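Mendar Workshop Gallery: The Summer of the Loose Fingers

Posted by Agnes Lindsay, Jun 28, 2026

Welcome back, everybody, and thank you for your patience with this page, which I promised to several of you a good while ago. Many of you wrote in after our open evening in Kotville to ask what had happened with the hand-held grippers and why the demonstration stopped so early, and I've been typing out the same answer one email at a time. So let me tell it properly, and then you can see the work for yourselves.

For those who are new, we collect hand-made demonstrations for the Alladia project. A person holds a gripper in each hand, does an ordinary household task over and over, and the recordings are used later to teach a robot arm the same movements. The task that week was moving small hanging pieces on and off a stand. It's gentle work, and I would have told you there was hardly a thing in it that could hurt anyone.

Well! Close to the end of the evening, one of the printed fingers on the right-hand unit let go at its mounting hole. It had been squeezed closed a little harder than usual, and the lug split and the finger flew off sideways across the table. It landed by a visitor's shoe and did no harm at all, but it passed close to Torquil Carnegie's face on the way, and Torquil is not a man who startles easily. He put his unit down, asked everyone to step back, and that was the end of the demonstration. I was sorry for the families who had only just arrived, but he was quite right.

We took every finger off every unit the next morning. The trouble was in the lugs. We had been printing them lying flat, with the layers running straight across the thinnest part next to the hole, and each squeeze was working the layers apart. A finger from that batch had been through 2000 closings when it broke. We found hairline cracks in 6 others, and you had to hold them up to the window and bend them a touch before you could see anything. I had used one of those myself that same afternoon — I still think of it when I pick one up.

The new fingers are printed standing on end, with a thicker lug, and we have a few new habits to go with them. Everybody at the table wears safety glasses, visitors too. Fingers come off for a look at every 600 closings and are thrown away at 1000, however good they look. The screws are done up by hand with the short driver, because the powered one was almost certainly pinching the lugs from the first day. And there's a written log now, kept on the Admasu clipboard by the door, so please don't walk off with the pen.

So on to the table itself, with the stand set out on its white cloth. Our cloth does get grubby and I have been teased about it, but it's a good soft one and small parts don't skate away on it.
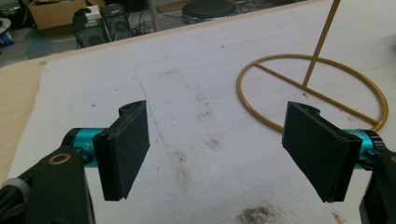
Both fingers over the cloth, with the mounting holes showing at their top ends and the gold stand to the right.

If you use printed fingers of your own, do please take them off and look closely at the holes. Torquil is happy to send the new drawings to anyone who asks, and he'll pop an old cracked lug in the envelope too if you'd like to see what to look for. We plan to open the doors again in August, with spare glasses in a basket by the door in both adult and child sizes.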